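Sorting Parts – Why Do It First?

Ever tipped a box of bits onto the floor and then spent the whole afternoon hunting for one tiny piece? Yep. Same here. So this page is all about sorting – what it is, and how to do it at home or at your club.

What is sorting?

Putting things that are alike together. Motors with motors. Circuit boards with circuit boards. Screws in with screws, never in with the beads. Easy to say, a bit slower to do.

At Bristthorpe Makers we get a big delivery of old parts every December. 276 bits in the last one! Hashini Bandara counted them all, twice, and had to have a biscuit after.

What's a motor?

A little machine that spins when electricity goes through it. The small silver ones are called DC motors. DC means direct current – the electricity only flows one way, like what you get from a battery. They have thin wires coming out, called leads (say it "leeds", like the city). Swap the leads over on the battery and the motor spins backwards. Try it, its brilliant.

What's a circuit board?

A flat piece with lots of tiny parts stuck on. The parts are joined up by thin metal paths, a bit like roads. Boards can be green, red, blue, all sorts. Square ones, round ones too. Hold them by the edges please.

How to sort

Get some open bins or old tubs. Shallow is best, you can see right to the bottom.

One kind of thing in each bin. Only got two motors? Still gets its own bin.

Leave space in the middle for a tray. 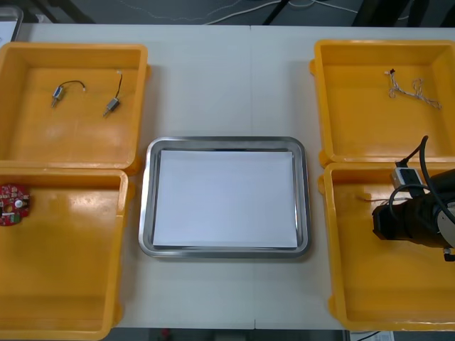 Plain paper in the tray is handy as well. Small dark things show up really well on white, and you can write notes on it. Dropped a screw? Look on the paper first.

Don't pick motors up by the wires. They can snap off were they join, and then you need a grown-up with a soldering iron.

Not sure what somthing is? Start a "don't know" tub. Ours had nine things in it last time and Dae-han Ok worked out five of them before lunch.

Wash your hands when you're done – old parts can be mucky.

Next page: batteries, and which way round they go.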